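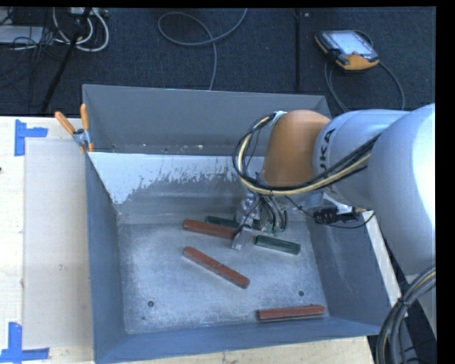 The cell dropped its first block at pick 83, and Nkechi Haruna wrote the number on the back of a packing slip.

She had taken over the bin station from Fouad Shehata in July. His handover was two pages. The first covered the speed limits and the home position. The second said: "Drops on the far side. Checked gripper. Gripper is fine." The word fine was underlined.

She started with the gripper anyway. She put the arm in manual, jogged it clear of the bin and measured the finger opening at three points. It was inside tolerance at all three. She checked the air fittings with soapy water and got no bubbles. She pulled gently on each wire where it entered its connector. Fouad had been right, and she crossed out the line she had drawn under Gripper.

Next was the tool calibration. She brought the tip to a fixed point from four directions and let the controller work out the error. The result was smaller than the limit Borholm had set in the contract. She saved it under a new name and kept the old one.

At pick 50 of the second run everything was still good. At pick 100 it was still good. At pick 134 a red block slid out of the fingers a hand's width above the floor of the bin and landed on a green one.

"Far side?" said Gobnait Moriarty, who had come in for the torque wrench.

"Far side, reaching over."

"What does the cable do when it reaches over?"

Nkechi looked at the cable bundle. She had looked at it all morning, in the way she looked at the walls. She jogged the arm back to the pose at ten percent speed and stopped it. The loop came out from the wrist, went under, and ran back along the arm. With the last joint turned to its working angle the slack was gone. She rested two fingers on the bundle. It was as tight as a clothesline.

She turned the joint the other way. The slack came back.

"It's pulling on the tool," Gobnait said.

"Not enough to move it. Enough to pull on a tube, maybe."

She put a gauge in the air line at the tool and ran the pose again. The pressure at the fingers fell when the joint passed its last twenty degrees, and rose again on the way home. One of the tubes was folding where nobody could see it without lying on the table. She lay on the table.

The repair took less time than the notes. She locked out the air, opened the bracket, fed more length forward, and closed it again. She changed the approach so the wrist turned the short way. Then she ran the joint through its full travel, both directions, with one hand on the enable switch and her eyes on the tube.

Fouad called at four, from the Tokarz site, about a missing adapter.

"It was the dress pack," she told him. "Pinched tube. You were right about the gripper."

There was some noise on the line, a forklift or a door.

"I had that cell for two years," he said.

"I know."

"Did you write it down?"

"I'm writing it now."

She wrote the joint angle, the pressure before and after, and the new length at the bracket. Under Checked By she put her own name, and under Found By she put G. Moriarty. Then she reset the counter to zero and started the third run.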